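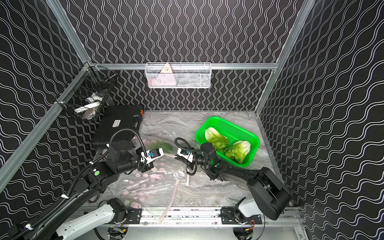

按下“继续”之前，机器应该先问一句

分享 400 评论 40

星期一下午，Aitken 的双臂包装线停了一次。故障记录只有一行：左臂夹爪力矩超限，程序暂停。值班的人打开前侧，把卡住的塑料袋扯出来，回到电脑前点了“继续”。左臂没有从暂停的地方接着走，它先回了一趟上一个路点，速度是正常运行的速度。那个人的手已经收回来了，但同事还弯着腰在捡掉下去的一颗白菜。夹爪从他袖口旁边过去，撞在筐沿上，筐裂了一道口子。

人没有受伤，所以这件事在 Aitken 内部按“设备损坏”登记，损失一只塑料筐。我认为登记错了类别。

先说软件。这套双臂用的是 Trudis 的控制程序，暂停和急停是两种状态。急停之后必须重新上电、重新回零，步骤麻烦，大家都记得住。暂停之后只有一个按钮。按下去机器怎么动，取决于暂停那一刻程序走到了哪一行，操作的人看不见。手册里写了，如果暂停发生在力矩超限之后，恢复时会退回上一个路点重试。这句话在附录里，我问过的几个人都没有读到那里。 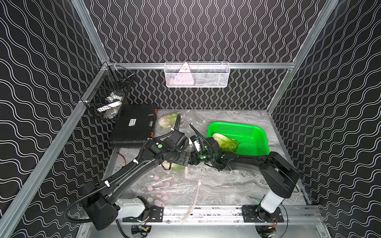
双臂装袋工位，右侧夹爪正夹着筐里的菜。

装袋这种活，暂停特别多。袋子薄，又软，两只夹爪之间一扯就变形，力矩读数跟着乱跳。Aitken 自己的统计是每 1,000 次装袋里有 40 次要人伸手进去处理。换成装硬盒子，大家或许一个星期才碰到一次暂停，每次都会小心。一个班里要碰到好几次，人就不小心了，点“继续”变成了和擦桌子一样的动作。责怪值班的人没有用，换谁站在那里，到了下午都会这么点。

再说工位。我看过的双臂工位大多很小，台面上什么都有，菜、袋子、筐，调试用的工具也常常顺手搁在里面。手臂恢复运行时退回去的那段路，未必还像它第一次经过时那样空着。程序记得路点，不知道台面上后来多了什么。人把卡住的袋子拿走，多半还会顺便挪一挪别的东西，这些变化机器一概不知道。
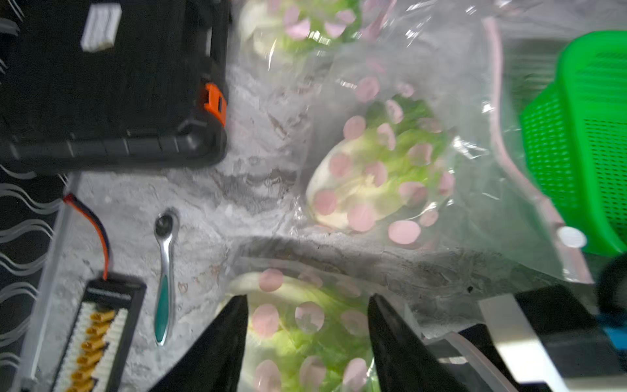
也有读者来信反对，说这类小手臂力气不大，真碰到人也就是青一块，为了它加光栅、加门锁，成本比手臂本身还高，小厂根本用不起，最后的结果是大家干脆不用，菜还是靠人一颗一颗装。

成本这一条我承认。但我要求的东西很便宜。第一，暂停之后恢复，前 5 秒一律低速，不管程序停在哪一行。第二，屏幕上把接下来的第一个动作写出来，“左臂将后退至路点”，几个字就够。第三，力矩超限引起的暂停，不能和人主动按的暂停共用一个按钮。这三样都是改软件，不用买一颗螺丝。Stemer 去年给自家的分拣线做过前两样，改完以后装卸工嫌慢，抱怨了一阵，后来也没有改回去。

至于“青一块”，夹爪的指头又硬又窄，碰到手背和碰到眼睛是两回事。弯腰捡菜的人，脸就在台面的高度。
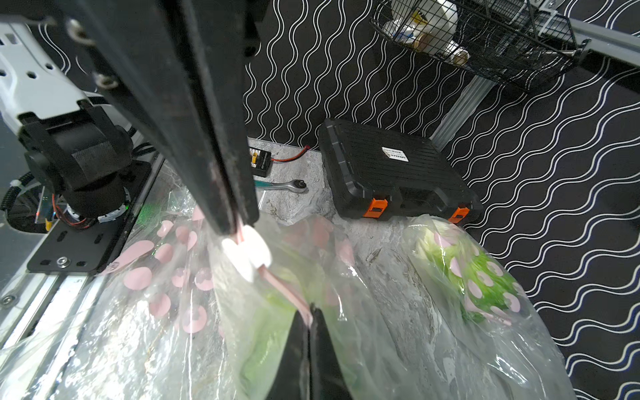

邹砚平

我还想说一下登记的事。Aitken 的表格上，“人身安全”一栏只有出现伤情才能填，没有伤情就自动归到设备。这样一来，一年下来安全那一栏是空的，看着很好，换筐的费用倒是一直在涨。Sisano 的工厂在表格里多加了一格，叫“人在范围内”，只要手臂动作时有人的身体部位在护板以内，不管碰没碰到都要打勾。头一个月他们打的勾比过去一年的事故记录还多，厂里有人觉得难看，想把这一格删掉。我觉得应该留着，Aitken 也应该照抄一份。

那只裂了的筐，听说用扎带绑了绑，还在用。

评论 40 条 查看全部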